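Tableware Returns and Replacements: Frequently Asked Questions

By Saturnino Pacheco, Customer Policy
September

What is the return period for ceramic tableware?
Unused items may be returned to Rarkik within 15 days of delivery. Items must be in their original packaging and accompanied by the order number. Serving pieces marked as final sale are excluded.

My bowl arrived chipped. What should I do?
Please report the damage through the online form within four days of delivery. Retain the carton and all inner wrapping until your claim has been assessed.

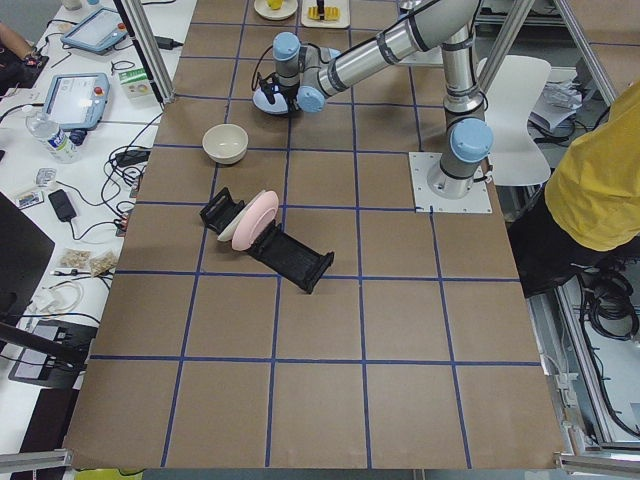 Claims lodged after this period will be considered at the discretion of the Returns Office. A replacement is normally dispatched from the Korance warehouse once the claim is approved.

Are fine lines in the glaze considered a fault?
Crazing present on arrival is treated as a fault. Crazing that develops through use in a microwave or oven is not covered, except in the Cuypers ovenware range, where the care card states otherwise.

Can I replace a single piece from a discontinued set?
Discontinued colours are held as spares while stock lasts. Enquiries should quote the pattern name printed on the base.

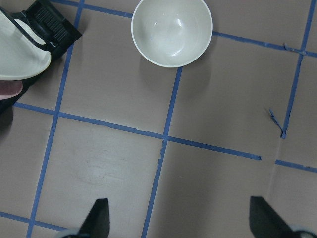
Photo: Rarkik

Where no match is available, customers may elect to receive a store credit for the value of the piece. Credits remain valid for 17 months and may be used in store or online.

Who pays for return postage?
Rarkik pays return postage on faulty or incorrect items. For change-of-mind returns, the cost is met by the customer. Parcels to be returned by courier must not exceed 84 cm on the longest side.

How can I have a decision reviewed?
Write to Nektarios Tzanetos, Returns Office, enclosing a copy of the original decision. Written reasons are provided in every case.

Last updated: September

Related items
Caring for Glazed Stoneware
Cuypers Ovenware: Warranty Terms
Delivery to Regional and Remote Addresses
Gift Cards and Store Credit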